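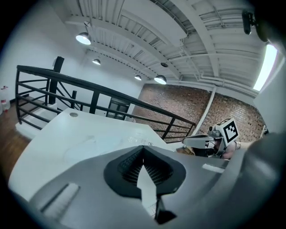 *Two hand-held grippers at a recording table, the one on the right held up by its handle.*

The packing hall at Traltby, where I have worked as a process technician since the site was run by Kütt, now has a class of work that didn't exist when most of us were hired. Packers are taken off the line for a shift, given a pair of hand-held grippers and asked to do with them what they normally do with their fingers: fold a carton, seat an insert, close a lid. The recordings go to Pramovlow, who train the control software for the Cladomov cells. The cells then do part of the packing.

My view is that this is skilled work, that it is graded and paid as if it were not, and that the fault lies mainly in how we measure it.

The grading came first. When the job was written up in January it was put under "equipment operation, basic", the same heading as running the strapping machine. The argument was that the tool has one moving function, that training takes a morning, and that no setting-up is needed beyond checking the marker cube and cleaning the lens. All of that is correct. It describes the tool. A chisel would come out of the same exercise with a similar score.

What the work requires is that a person who can close a carton without thinking about it learns to close it with two jaws, in a way that is consistent, visible to the camera and free of the small rescues that hands make all the time. A packer's ring finger steadies the flap while the thumb presses the fold. With a gripper there is no ring finger. The motion has to be broken down and put back together with fewer contacts, and the order of steps often changes. On the tuck-end cartons, the method that now runs on the cells was worked out by packers at the table over several shifts. The written instruction was revised afterwards to match. I typed up the revision, and the form has no field for where a method came from.

Then there is the measure itself. The target is a count of accepted recordings, and a good shift gives up to 300. A recording is rejected if tracking is lost, if an item leaves the view of the camera, or if the task isn't finished within the time limit. These are reasonable tests for the data. As tests of the person they are poor, and we use them for both.

Tracking loss is the clearest case. It depends on light, on how much of the surroundings the camera can see, on reflections off the table, and on whether the operator's forearm passes in front of the marker. Only the last of these is under the operator's control, and for a short person at a fixed-height table it barely is. I went through a batch of 713 rejected recordings, sorted them by cause, and found lost tracking at the head of the list. The rejections bunched by time of day and by table position. They did not bunch by operator. The weekly sheet still lists them by operator.

The effect on behaviour has been what you would expect. People choose the easy items from the tote. They repeat the motion they know will be accepted and leave alone the crushed carton, the label that has lifted, the insert that was cut slightly large. Those are the cases the cells fail on now, and each failure brings a packer across the hall to clear the jam. We have paid for a data set with the difficult part taken out, and we meet the difficult part later on the floor, at line speed.

I would change three things.

Rejections caused by tracking should be taken out of any figure attached to a name. The software already logs the cause, so this is a matter of altering a report.

Recordings of awkward items should carry a weighting. I proposed that a crushed or mis-cut carton count as 2. The reply was that operators would start crushing cartons. Possibly a few would. The stock of damaged packaging is already weighed and booked at goods-in, and a discrepancy would show up there within a shift or so.

The grade should be looked at again, with someone who has done the work taking part in the scoring. The present score sheet gives 50 points for "responsibility for equipment" and has no line at all for working out a method. Whoever wrote it had a strapping machine in mind.

There is also the question of strain, which I raise with less confidence as I have no measurements. The grippers are heavier than they look after an hour, and the weight sits forward of the wrist. Operators hold their elbows out to keep the camera level. On the line a packer moves about and changes hands; at the table the posture is set by the tool. A support arm was discussed and dropped on the ground that it would appear in the recordings. Shorter turns would cost nothing except rota time, and the rota already has slack in it for cell stoppages.

The usual objection to all this is that the table work is temporary. Once the cells are good enough the recording will stop, so there is little sense in regrading a job with no future. I have two difficulties with that. Packaging at Traltby changes with every customer contract, and each change so far has meant going back to the table. More to the point, if the work really is short-lived then the people doing it are giving up something lasting in exchange for a temporary rate. A packer who hands over a method loses the advantage of being the one who has it. I don't object to the transfer. The cells took over the heavy end of the line and I would not want it given back. But a transfer of that sort has a price — in an ordinary purchase we would have asked what it was — and at present it is booked as basic equipment operation.

Pramovlow's contract comes up for renewal with the next packaging change. It specifies file formats, frame rates and the condition in which the grippers must be returned. The section on operators is a paragraph long and says the site will supply them. I have asked for that paragraph to be opened, and for the rejection report to be attached to it as an annex.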